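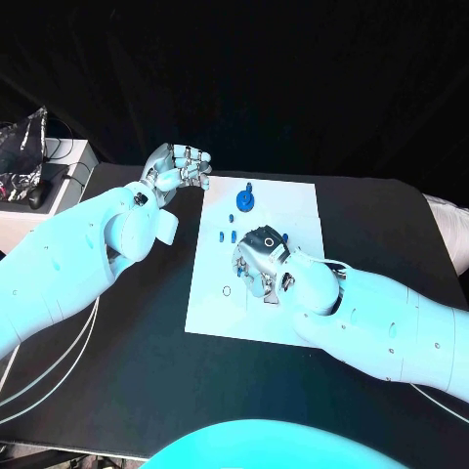 Home by half past seven with wet feet and a free tote bag, and I've put off writing this until after tea because I knew I'd go on. So, the Tolleletti open day. I've been looking forward to it since Hywel forwarded me the sign-up page back in the summer, and I very nearly missed it, what with the 32 sitting outside the garden centre for ages while the driver had an argument with somebody on the phone.

Leken is further out than I thought. I'd pictured a proper business park with flags and a pond and it's really just two long sheds behind a tile warehouse, with a bit of laminated paper taped to the door saying VISITORS and an arrow. Inside it was nice though, warm, with a lady doing name badges. She'd got me down as Mr, which I let go. Hywel was already there, coat off, on his second biscuit, talking to a man about heat pumps. I don't know how he does it. You could drop Hywel Kemeys into the sea and he'd find a man to talk to about heat pumps.

They'd split us into groups and we were the late lot, so we had the talk first. The talk was too long. There was a slide with the whole history of the company on it and another one with arrows going in a circle, and I'm afraid I looked at my shoes for a fair bit of it. I did write down "dexterity is the last mile" on the back of my programme and now I can't think what I meant to do with that. Then a bit on Grernska, their software, what it does and what it will do next year, and a question from a chap at the front that went on so long it had its own sub-questions. I was dying for a wee by the end.

But then the robot!

It was down the far end, past a lot of grey cupboards, and you stood behind a rope and watched. Two arms, all smooth and rounded like something from a posh bathroom, with dozens of little screw holes, and then at the ends of them these silver HANDS. I don't know why I'd expected pincers. They've got fingers, with joints, and you can see the workings between them. One of them hung over the table with its fingers curled and I had the very strong feeling it was thinking about what to have for lunch.

The work itself was little blue pegs and things. That's all! Small blue pieces and places for them to go. I did think of Mum's old shape sorter, the one with the lid that never fitted, and I said so to Hywel and he shushed me.

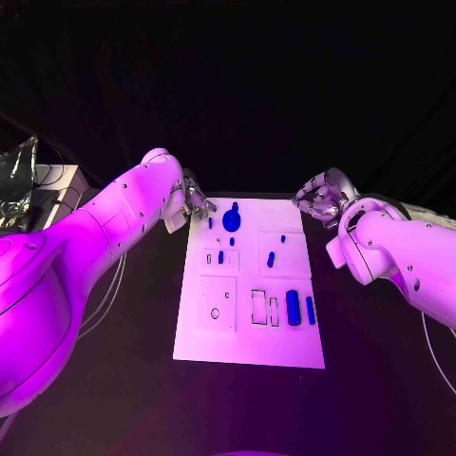

Zoltán Halász was in charge of our end, and he was lovely, very tired round the eyes, with a way of stopping mid-sentence to look at the arms as though one of them had coughed. He told us the pegs are the hard part. I'd have said so too! You think, oh, it's only a peg in a hole, a baby can do that, but then he asked us all to shut our eyes and try to put the cap back on a biro using our wrong hand, and there was a lot of clattering and a woman behind me said a word. The hole is hardly any bigger than the peg, so if you come at it tilted it just jams, and pushing harder makes it worse. He said a person gives it a wiggle without noticing they're doing it. The wiggle is what he's spent 2 years on. Imagine going to a party and someone asks what you do.

What got me was how slow it is, and how I didn't mind. I'd been braced for something whizzing about. It's more like watching someone thread a needle, you find you're holding your breath and leaning. There were more than 50 people booked in over the day, the badge lady told me, and I should think every one of them leaned. A little boy in our group had his chin on the rope the entire time. His dad kept offering him the other room, where there was a quiz and sweets, and he wouldn't budge. Good lad.

I asked my question, by the way. I'd been practising on the bus. I asked whether it minds what colour the pieces are, and Zoltán said that was a good one (I went pink) and that blue on white is kind to it, but he wants it to manage in all sorts of light and on all sorts of tables, and that next they'll have a go with clear plastic, which he isn't looking forward to. Hywel asked what it costs. Zoltán laughed and didn't say. Hywel asked again in a different way and he still didn't say!

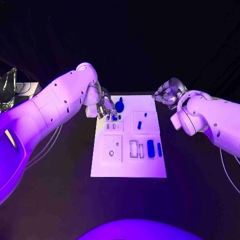
There was one bit where I'd have sworn it had gone wrong. The hand went down, and stopped, and stayed stopped, and I could feel everybody getting embarrassed on its behalf. I had a sudden urge to reach over the rope and do it for it. It's exactly what I used to be like with Owen and his laces, and he told me years later that he'd hated it. So I kept my hands in my pockets and then we were called away for the next group to come in, so I never found out how that peg got on. I've been wondering about it all evening.

After that we had half an hour in the other room. I did the quiz and got 8 right, one fewer than Hywel, who was unbearable. There was a model of the shed in a glass box, which I thought was a funny thing to make when you're standing in the shed. I picked up a leaflet about the evening course and I've stuck it on the fridge, under the magpie magnet. It starts in November and it says no experience needed, but they always say that.

Then to Vidal for a coffee before the bus, Hywel paying for once. They've changed the cups. We talked about whether you'd want one at home and he said yes straight off, for the dishwasher, and I said I'd worry about it standing there in the dark. He says they don't stand, they're bolted. Well, that one had a table, but I don't know about bolts. I didn't look.

Must ring Owen tomorrow and tell him about the pegs. Also: new insoles, return the library book, find out if the tote bag goes in the wash.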